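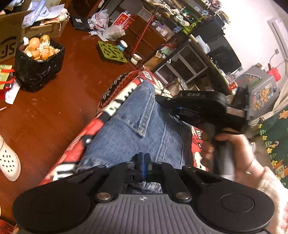

Hand-held grippers in a room with household things all around.

11/16/18
By Colm Brophy

Skandevance is looking for 52 people to take part in its open day at the Cevier building in Lynch at the end of November. You do not need to know anything about robots. You need two working hands, a free half day and some patience with small tasks that have to be done more than once.

The open day has two parts. In the morning, participants get a demonstration of the robot arms in the main hall and then try the hand-held grippers themselves. In the afternoon the doors open to the public, and participants who want to stay can help show visitors what they did in the morning. The afternoon is optional and the pay is the same either way.

What you will be doing

You will be given one or two hand-held grippers and a list of everyday jobs. A job might be picking up a shirt and putting it in a box, flattening a mat, moving a cup from the floor to a shelf, or sorting plastic bags from paper ones. You do the job with the gripper instead of your fingers while a camera on the tool records what it sees. The recordings are later used to train a robot arm with the same kind of fingers.

Most people start out too fast. The grippers open and close with the hand, and it takes a little while to get a feel for how hard to squeeze. Nuala Rafferty will run a short practice session before the recording starts, and you can go back to the practice table at any time.

The tasks are set up in furnished rooms, not on bare lab benches. We want ordinary clutter: rugs, shelves, boxes of clothes, shoes on the floor, things half under other things. A robot that can only pick up a block from a clean table is not much use in a home. Please don't tidy the rooms before you start. If something has been left in an odd spot, it can stay there unless your task sheet says to move it.

A good part of the work is on the floor. You can kneel, sit on a cushion or a low seat, or stand and bend, whichever suits you. Wear clothes you can move in. Sleeves are fine as long as they don't hang over the gripper fingers. We also have a set of tasks at table height for anyone who would like to stay off the floor, and those places are open to people who use a wheelchair. Tell us when you sign up and we will set one aside for you.

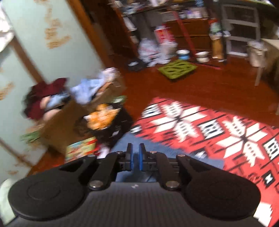 Dymphna Carroll took part last spring and wrote to us afterward: I had expected to stand behind a rope and watch a machine stack boxes. I spent the whole morning with the gripper in my hand and was sore in the thumb the next day, so I would tell people to use the breaks. The folding tasks were hard for me and I never got good at them. I would still do it again, mostly for the part where they ran the arm and I could see it make the same mistakes I did.

We have added a second break to the morning after hearing that from her and from several others. The folding tasks are still in, but they now come early, and you can skip any task after three tries.

The demonstration

Faustino Villalobos will run the Skollari arm on four of the same tasks the participants will be doing. It will be running live and some of the attempts will fail. He will stop between runs to show how the recordings are used and to take questions. Each run lasts a few minutes. The arm works behind a low barrier, and we ask everyone to stay on the outside of it while the green light is on, including when the arm looks as though it has stopped.

Last time the most common question was whether a person has to be very neat with the gripper for the recording to be of any use. The answer is no. A slow, slightly clumsy pick that ends with the object in the right place is worth keeping. So is one where you drop the thing and pick it up again. What we can't use is a recording where the hand covers the camera for most of the job.

Who can take part

You must be 18 or older and able to hold a tool that weighs as much as a full coffee mug for short stretches. Left-handed people are very welcome – we have far too few recordings from them. Glasses are no problem. Instructions will be given in English and Spanish.

You cannot take part if you work for Skandevance or live with someone who does. People who came in the spring may sign up again, but first-timers get their places first.

Pay and practical details

Participants are paid $50 for the morning. Payment is made by check before you leave. Lunch is provided for everyone who signs up, whether or not you stay for the afternoon.

Check-in opens at 8:30 a.m. at the side entrance of the Cevier building, and the practice session starts at 9. The morning ends at 12:30. There is free parking behind the building. The public part runs from 1:30 to 4 p.m., with room for 300 visitors, and no ticket is needed for that.

We hope to finish the morning with 400 usable recordings across all the rooms. There is no target for any one person and no one will be timed.

The cameras point forward past the gripper fingers, so your hands, sleeves, legs and shoes may show up in the recordings. Faces are blurred if one gets in by accident. No sound is kept. You will get a consent form by mail a week ahead, and you can ask for your recordings to be deleted up to 30 days after the open day.

How to sign up

Call the front desk at the Cevier building and ask for Bláthnaid Cronin, or leave your name and number in the box by the side entrance. Please say:

which hand you write with
whether you want floor tasks, table tasks or either one
whether you would like to stay for the afternoon
anything we should know about food

Places are filled in the order the names come in, and there is a waiting list once they are gone. If your plans change, please call even if it is the same morning, and the next person on the list will get your place.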